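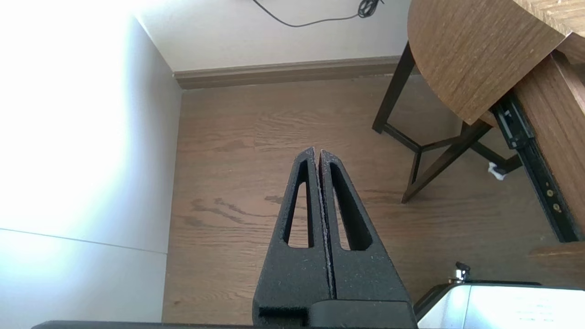
Yuzuki Hayashi reckons I should stop buying baskets and just decide where things live, so I am asking on here before I spend any more money.

## How do I keep the sofa corner of a small living room tidy?

Posted in Home and Cleaning, 2018-07-20

We moved into a furnished flat in Nedby in May. The living room is small and the sofa corner is where everything ends up. Post, chargers, cups, the remote. I clear it in the evening and by the next evening it is back to how it was.

There are three things I can't get on top of. The first is the cover on the sofa, which needs pulling straight every time somebody sits down. The second is the wooden floor, which shows every bit of dust. The third is small stuff going missing down the side of the seat.

I had a Nakajima storage box for a while, 50 cm wide. It blocked the way to the window, so it went to my sister. The Umdale shop has a sofa caddy that hangs over the arm, but I don't know if these stay put on a thick arm.
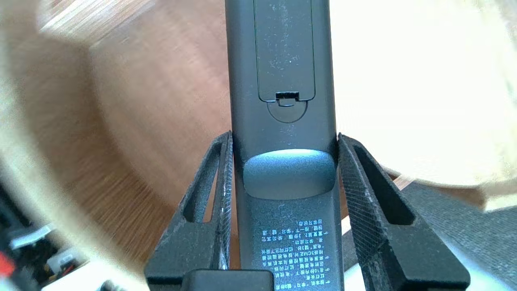 Cleaning the small things is the part I always put off. I do the floor and the windows and then forget that the items we handle most never get wiped. The black remote is a good case – the back of it is speckled with dust and light scratches, and more of it has settled on the battery cover. There is small white print on the lower half and I don't want to rub that off. Can I use a spray, or is a dry cloth enough?

Any advice on the corner or the remote is welcome. It is a rented flat, so no screws in the wall please.

### 3 replies

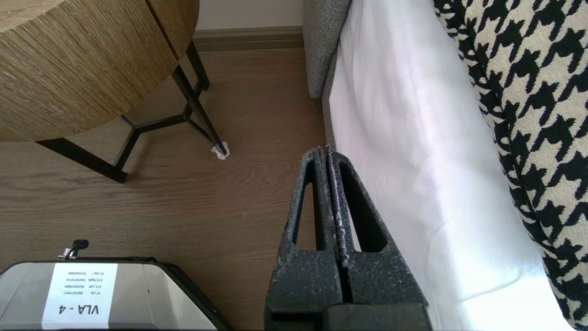
Tomomi Tsuchiya: Start with the table, as that is where your clutter will land whatever you do. Put one tray on it, small enough that it fills up quickly, and the remote goes in the tray. When the tray is full you empty it. I have done this for years and it works better than a caddy. Mine slid off the arm all the time.

For the floor, dry first and damp second. If you go straight in with a wet mop you only push the dust along the skirting board. Lift the table, don't drag it, and look at the pads under the feet while you are there. They collect grit and then they scratch.

For the remote, take the batteries out and use a cloth that is barely damp. Never spray it directly. A dry cotton bud will do the edges of the battery cover. Leave the print alone apart from one light wipe.

**jalden_road_68:** just get a darker cover. white was never going to work

**Asker's update:** Thanks both. The cover came with the flat so I'm keeping it.

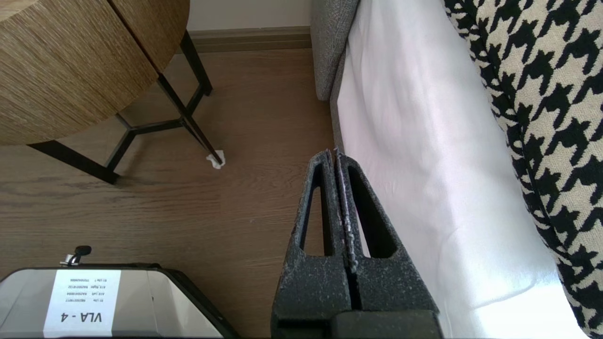

I tried the tray on Saturday and it has helped with the post, though the cups still wander. Dry then damp on the floor is much better too. Tomomi, my question now is about the table top, as it is woven and I don't think a damp cloth is right for it. I have been using the soft brush on the vacuum. The cover still creases, but I've noticed it looks neater with the big houndstooth cushion on it, so that is staying. Does anyone tuck foam tubes down the back of the seat to hold the fabric? Jalden sell them in packs and I can't tell what length I need.

**Tomomi Tsuchiya:** Soft brush is right for a woven top, go with the weave. Foam tubes are fine. Measure the seat and cut them a bit shorter.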